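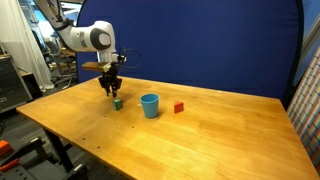
Letting a sourdough starter sit over Christmas — what do you all do?

hefin_bakes
Dec 20, 2018
Evening all. We're off to my sister's for nine days and I've got a rye starter I've been feeding since March. It's the first one I haven't killed, so I'm a bit daft about it. My plan was to give it a big feed, make it quite stiff, and leave it at the back of the fridge. The other half thinks I should take it with us in a jam jar. It's a four hour drive with two kids and a dog and I can see exactly how that ends.
Has anyone left theirs this long? I bake twice a week normally so it's never gone more than three or four days without a feed.

crustybob26
Nine days is nothing. I left mine for seven weeks once when we had the kitchen done. It had grey water on top and smelled like nail varnish remover, but I poured off the liquid, kept a spoonful from the bottom, fed it morning and night, and it was lifting a loaf by the weekend. Leave the jar at home!

Nemell
Agree with Bob about the nine days, but I wouldn't pour the liquid off, I stir mine back in. All the flavour is in there.

crustybob26
All the sourness is in there, you mean. Each to their own, but I've had a loaf from a stirred-in starter and it made my eyes water.

Nemell
It's rye, Bob. It's meant to taste of something.

Gaspard G
I did this last summer with a wheat starter and here is what worked for me. Take 23 grams of the old starter, add flour until you can roll it into a ball that doesn't stick to your hands, then bury the ball in a tub of dry flour and put the lid on. My grandmother did it this way and she didn't own a fridge until she was past forty. When you get home you break off the crust, take the soft bit from the middle and put it in warm water. Mine was bubbling the next evening.

hefin_bakes
Ooh, I like the sound of the ball in flour. Does it matter what flour it's buried in? I've got half a bag of strong white that wants using.

Gaspard G
No, strong white is fine. You can sieve it and bake with it afterwards.

fouad_k
Can I be the boring one and say dry some as well? Spread a thin layer on baking paper, leave it out on top of the bookcase or wherever the kids can't reach, and when it's brittle crumble it into an envelope. I lost a starter I'd had for six years when our fridge packed up one August, and I didn't have so much as a flake of it put by. I was properly miserable for a week. My wife still brings it up.

hefin_bakes
Six years! That's awful, I'm sorry. Right, I'm doing the drying too.

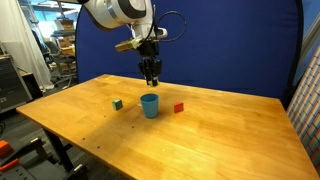 So I've got the envelope ready and I fed the starter at teatime with 99 grams of rye, on the grounds that my scales wouldn't settle on 100 and I'd lost patience. It's doubled already — I think it's the warmest it's ever been in here with the oven going all day for mince pies. Do I let it drop before it goes in the fridge, or put it in while it's on the up?

crustybob26
On the up. An hour after feeding and in it goes, then it's got something to eat while you're away.

Nemell
For once I've got nothing to add. On the up.

Mostafa N
I'll disagree with both of you. Rye goes through its food so quickly that I let mine peak, feed it again straight from there with cold water, and put it in the fridge at once. If it doubled since teatime there can't be much left for it. I run a little bakery stall and bring 900 grams of the stuff back from the fridge every week, and the ones that went in freshly fed have always woken up better.

crustybob26
Fair point about rye, mine's white. I'd still say it would cope either way over nine days.

Mostafa N
Oh it'll cope. I just like it to come back cheerful.

hefin_bakes
Going with Mostafa's then, cold water and straight in, plus Gaspard's ball in the tub, plus Fouad's flakes. Three lots of starter for one holiday, my other half has just walked past and sighed. One last thing — lid on tight or loose?

fouad_k
Loose! Please, loose. I had one go all over the butter shelf.

Nemell
Loose. And label it, or somebody's uncle will put it on a cracker.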